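Erevard Reuse Shop, Ganham
Minutes of staff meeting, May 9, 2020

Present: Razia Minhas (chair), Erdal Taşdemir, Iqra Lashari, Parveen Arain
Apologies: Jawad Kakakhel
Notes: Iqra Lashari

1. Minutes of the last meeting
Agreed with one change. Item 3 should say that the back door lock was repaired, not replaced. Iqra has corrected the file copy.

2. Back room shelving
Erdal has put up the first run of shelves from the Dijkstra clearance. The second run is still flat against the wall behind the wardrobes. Two of the uprights are bent and he does not want to load them. He will ask Vudlow whether they sell that upright separately. Until then the heavy kitchen boxes stay on the floor along the left wall, with the aisle kept clear to the fire door.

Parveen asked for the bottom shelf to be left for crockery. Agreed. Lamps and anything with a cord go on the shelf above, after testing only.

3. Small parts
Parveen reported that 12 tubs of small parts have been sorted since the last meeting. Castors, drawer pulls, shelf pegs and curtain rings now have tubs of their own. Screws are still mixed and she proposed selling them by the scoop as they are. Razia was in favor. Erdal would prefer to pick out the long wood screws first and will do this himself.

There was a longer discussion about plastic fittings. These come in with bathroom and closet clearances, usually in a bag with no label, and they take up more bench time than they are worth. Up to 16 bags are waiting. Razia said the shop could not go on keeping every piece in case someone comes in looking for it.
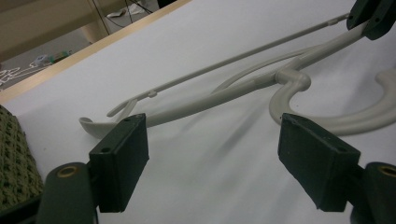

Parveen wants a simple rule for pieces that cannot be named. Her proposal is that anything not matched within a month goes to plastic recycling, provided we know what type of plastic it is, and otherwise to waste. Erdal asked for larger molded pieces to be treated separately, and gave the light gray one as his example. It has a long thin rod with a thicker arm running next to it, and a big open hook coming off the arm, so he thinks a customer could find a use for it even if we never learn what it was made for. Iqra said the same could be said of most things in the bags. Razia asked whether anyone had tried it against the closet fittings from the Dijkstra clearance. Nobody had. Erdal will do so before the next meeting — if it does not belong with them it goes in the "make an offer" basket by the register and not back in a bag.

Agreed: the one-month rule applies to small unnamed pieces. Larger pieces go to the basket for the same period. The date goes on a strip of masking tape, on the bag or on the piece.

4. Pricing
Hooks and hangers are priced three different ways at present, depending on who was on the bench. Razia has written a short price sheet and passed it around. Plain wall hooks are to be sold singly. Coat hangers are sold in bundles, tied with string and not with rubber bands, which perish and leave marks on the finish. Parveen asked for shower rings to be added to the sheet. Agreed.

Erdal raised the price of door handles, which he considers too low for matching pairs. No decision. Razia will look at what was sold at the old price and bring it back.

5. Workbench
The bench is to be cleared at the end of each shift. Items still being looked at go in the tray on the right-hand side with a note of who has them. Parveen said the tray was already full of things with no note. She will empty it this week and return what she can to the tubs.

The bench lamp flickers. Iqra to try a new bulb before we spend money on another lamp.

6. Jawad's note on deliveries
Read out by Razia. Jawad asks that drivers be told to use the side entrance, as boxes left at the front block the ramp. He has also asked for a second hand truck. The first was agreed. The hand truck is held over until September, when the budget is reviewed.

7. Any other business
Iqra has found the missing key to the glass cabinet. It was in the curtain ring tub. A label has been put on it.

Actions
Erdal: ask Vudlow about uprights; pick out long wood screws; try the gray piece against the Dijkstra fittings.
Parveen: empty bench tray; write the one-month rule on a card for the bench.
Razia: add shower rings to price sheet; door handle sales; notice to drivers.
Iqra: bulb for bench lamp; masking tape and string.

Next meeting in the back room, at the usual time.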